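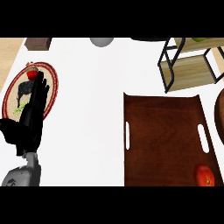
The humanoid hand at the oval mat in simulation, with the serving tray on the right.

Choosing a hand before buying one: Yuk-lan Siu on simulated end-effector trials

June 19, 2024

Yuk-lan Siu runs manipulation testing at Dama, where her group has spent the period since March comparing two end effectors for tabletop work. One is a five-finger humanoid hand, known internally as Suler. The other is a parallel gripper called Akix. Both were run on the same simulated arm, against the same table layouts, before any hardware order was placed.

The comparison used 60 scene layouts. Each end effector attempted every layout once under an identical controller, and 40 of the layouts placed the target object within a hand's width of something else. Siu regards those 40 as the useful part of the set.

"An object standing alone on a flat table tells you very little," she said. "Both devices close on it and lift. The differences appear when there is a rim, a wall or a neighbor in the approach path."

The layouts are dressed with household items: a mat with a raised-looking red rim, a cupcake, a tray with handle cutouts, a shelf rack, a piece of red fruit. Siu said the cupcake was a late addition. It has a ribbed cup that narrows toward the base and a rounded top, and a grasp planner that treats it as a cylinder will place the contacts too high.

"The parallel gripper wants two opposing faces. On a tapered cup the faces are not parallel, so the pads touch along an edge. You can correct for it with wrist pitch if you have the clearance. With the hand you have more contact points to distribute, but you pay for it in width."

Width was the recurring problem with Suler. The palm and thumb base occupy a large volume close to the table, and the collision checker rejected many low approaches that the narrower gripper could make. Siu's team first attributed the rejections to the arm's joint limits. Ka-ming Liu, who maintains the controller, traced them to the collision mesh for the thumb, which had been exported as a single convex hull.

"The hull filled in the gap between the thumb and the palm," Liu said. "The planner believed there was a solid block there. Any grasp that needed an object inside that space was thrown out before it was scored."

Liu split the hull into 7 pieces and the rejection rate fell. All earlier Suler runs were discarded and repeated. The Akix runs were also repeated, although nothing in the gripper model had changed, to keep both sets on the same build of the simulator.

Asked whether the camera position affected the results, Siu said it affected the hand more. Seen edge-on, the fingers overlap one another and the fingertips can run into the outline of the target, leaving little to separate them in the image. Three viewpoints were tried. The team settled on one above and behind the wrist for the main runs and kept a second for checking contact by eye.

"The state is available in simulation, so you can ask for the true fingertip distance at any time," she said. "We logged it, but the policy was not given it. On the real table you will not have it."

Lighting was held constant. Siu considers this a weakness in the study. A white tabletop gives high contrast against a black hand, and she expects segmentation to be worse on a dark surface. Runs on a darker table are scheduled but have not started.

Neither device won across the board. Akix was more repeatable on small rigid items and needed less tuning. Suler did better with the tray, where fingers could be passed through a handle cutout, and with rounded objects such as the fruit. Siu declined to give a single score for each, on the grounds that the weighting would depend on the customer's object list.

Liu's preference is for the gripper, on maintenance grounds. "Fewer joints to calibrate. When a grasp fails I can usually say why in a few minutes. With the hand I have to look at which finger touched first."

Hsiao, the integration firm that will mount the hardware, has asked for one device per arm and no tool changer. Siu's recommendation at present is to order one of each and repeat the 40 close-clearance layouts on a physical bench, using printed copies of the simulated objects where the originals cannot be bought. Friction values will be measured on that bench and fed back into the simulator before the second round.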